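From the Dillura Center for Poetry and Translation

New Bilingual Collection by Encarnación Escobar to Appear in March

The Dillura Center is pleased to announce the publication of Salt Ledger, a bilingual collection by Encarnación Escobar, with English translations by Gobnait Lenihan. The book is the second title in the Center's translation series and will be available in March from Jumgate Editions. Members of the Center may order it through the office at the usual discount.

Salt Ledger gathers poems written over a long period in which Escobar kept the accounts for a family fishing business. Many of them borrow the form of the account book. Debts are entered, carried forward and crossed out, and a name that appears in one column as a creditor will return several pages later as a drowned uncle or a bride. The opening sequence, "Carried Over," consists of entries without verbs, so that the reader must decide in each case what was given and what was taken. The effect is severe at first. By the fourth or fifth entry a family has begun to assemble itself out of nets, fuel, candles and unpaid wages.

The middle section turns from the household to the harbor. Escobar writes about work with close attention to the hands and the tools that extend them, and the poems in this section are the longest in the book. In "Winch," a single sentence is drawn out over two pages while a load is raised, and the line breaks fall where the cable catches. Lenihan has kept the length of the sentence in English, although the order of its clauses is necessarily different, and a brief translator's note sets out the choices involved.

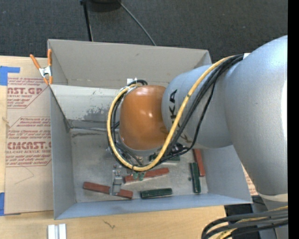
A KUKA robot arm over a gray bin.

Readers familiar with Escobar's earlier pamphlet will notice a change in the treatment of prayer. The pamphlet quoted the rosary directly and at length. In Salt Ledger the devotional language has been absorbed into the bookkeeping, and the word "received" carries both meanings in nearly every poem where it appears. One short piece, "Receipt for a Candle," is already being taught in the Center's evening course. Its closing lines, in Lenihan's version, read:

received of the widow, one light,
to be returned
in the condition of the sea

The final section is less even. Three elegies addressed to the poet's father rely on images that the first section has already used to greater effect, and the last of them might have been held for another book. The closing poem, however, is among the finest the Center has had the privilege of supporting. It lists everything left in the office on the day the business was sold – a stapler, a tide table, a jar of foreign coins – and gives each item a price in a currency of the poet's own devising.

The Center wishes to thank Ramesh Chaturvedi, who read the manuscript in both languages, and Wálter Quintero, who prepared the Spanish text for the press. The cover and page design are by Shivam Nigam. Production of the book was made possible in part by a grant from the Dixit Fund for Literary Translation.

A reading to mark publication will be held in the Tenico Room at 7 p.m., on a date to be confirmed in the next newsletter. Escobar will read in Spanish and Lenihan in English, followed by a conversation moderated by Mr. Chaturvedi. The room seats 100, and members are asked to reserve places in advance through the office. A signed edition will be on sale that evening, limited to two copies per member.

Submissions for the third title in the translation series remain open. Translators should send some 20 pages of verse, with the original text on facing pages and a statement confirming that permission has been obtained from the author or estate.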